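Care of Drawers and Small Cabinets

Household Guidance from the Ferraro Home Advisory Service
Reviewed 20 August 2022

Drawers are opened and closed many times a day and are seldom given any attention until they stick, sag or come away in the hand. Most faults can be corrected at home with a screwdriver, a candle stub and an hour of time. The guidance on this page applies to bedroom chests, bathroom and hallway cabinets, and the small units commonly placed beside a desk.

Before You Begin

Empty the piece completely and remove the drawers one at a time. Mark the back of each drawer in pencil with its position, counting from the top. Drawers that look identical are often slightly different in size, particularly in older furniture, and a drawer returned to the wrong opening may bind for this reason alone.

Place the drawers on a blanket or folded towel. Vacuum the inside of the case with a brush attachment, paying attention to the back corners and the ledges on which the drawers run. Coins, hairpins and pieces of paper that have fallen behind a drawer are a frequent cause of one that will not close fully.

Sticking Drawers on Wooden Runners

Wooden runners should be waxed, never oiled. Oil soaks into the wood, collects dust and in time makes the drawer harder to move. Rub a plain white candle firmly along the bottom edges of the drawer sides and along the runners inside the case, then slide the drawer in and out several times to spread the wax.

If the drawer still sticks, look for shiny or darkened patches on its sides. These show where wood is rubbing against wood. Sand the patches lightly with fine paper, wipe away the dust and wax again. Remove very little at a time. Wood swells in humid weather, and a drawer that is sanded generously in summer may rattle by October. Where a room is damp, deal with the damp first.

Metal Slides

Wipe metal slides with a dry cloth, then with a cloth barely moistened with mineral spirits if old grease has hardened on them. Work with the window open and allow the metal to dry. Apply a small amount of dry silicone lubricant and wipe off the excess.

Check every screw in both halves of the slide. A loose screw at the front is the usual reason for a drawer that drops as it is pulled out. If the screw turns without gripping, remove it, fill the hole with wooden toothpicks dipped in wood glue, trim them flush, let the glue dry overnight and drive the screw again. A bent slide should be replaced, and slides should be bought in pairs. Measure the length of the old slide when it is closed.

Placing the Piece in the Room

A chest that stands on an uneven floor will twist slightly, and its drawers will bind at one side. Lay a level across the top from left to right and again from front to back. Correct the low corner with a thin shim of wood or plastic – folded cardboard compresses within weeks and should not be used. In carpeted rooms, check the level again after one month.
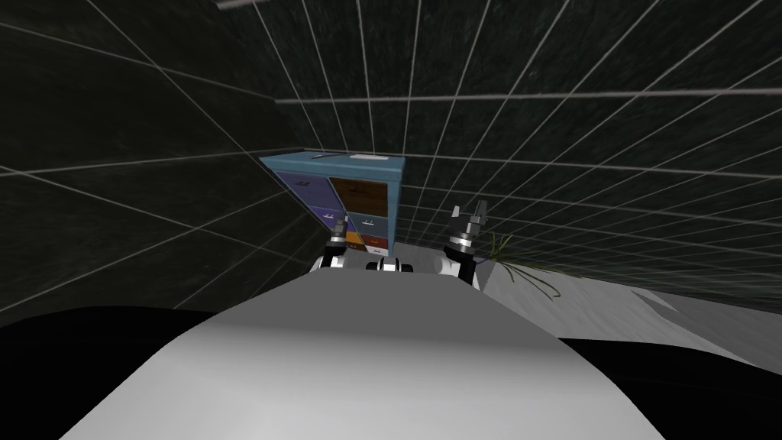
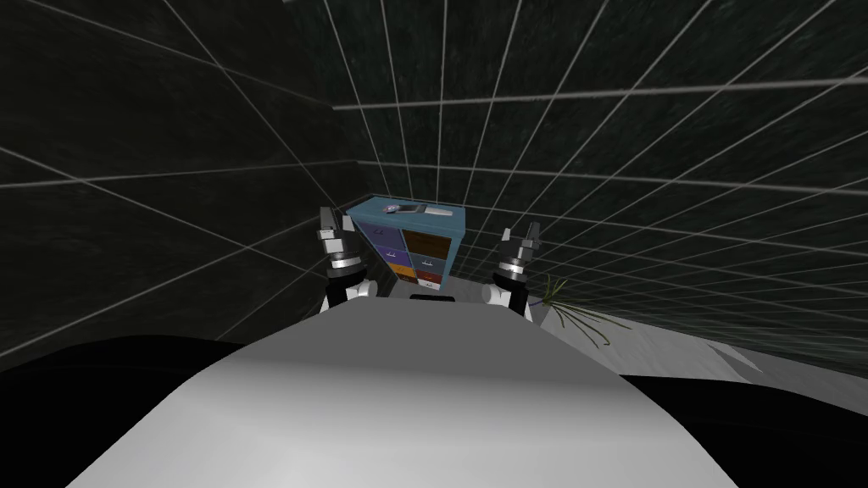
How far should a chest of drawers stand from the wall?

A gap of one inch is enough in most rooms. It allows air to pass behind the piece and keeps the back panel from rubbing on the paint. On a cold outside wall, two inches is preferable, provided the anti-tip strap is adjusted to suit.

Securing Against Tipping

Any chest or cabinet that a child could climb should be fastened to the wall, whatever its height. Fix the strap or bracket to a wall stud and to a solid part of the furniture frame, not to the thin back panel. Store heavy items in the lowest drawers and keep the upper drawers closed when not in use. Remove anything from the top that might tempt a child to climb.

Cleaning Painted Surfaces

Dust painted fronts weekly with a soft, dry cloth. For fingerprints, use lukewarm water with one or two drops of dish soap, wring the cloth out well and dry the surface at once. Scouring powders and melamine sponges dull the finish. Test any new product on the inside edge of a drawer front before using it elsewhere.

Odors

Stale drawers should be aired outdoors in the shade for an afternoon. If the smell remains, place an open dish of baking soda in each drawer for five days with the drawer closed. Line the drawers afterward with unscented paper, cut slightly smaller than the base so that the edges do not curl.

Further Help

Printed copies of this page are available at the Tirnus and Ultum service desks. Questions on household furniture may be addressed in writing to Liliana Melis, Home Advisory Service. Please include the measurements of the piece and state whether its runners are wood or metal.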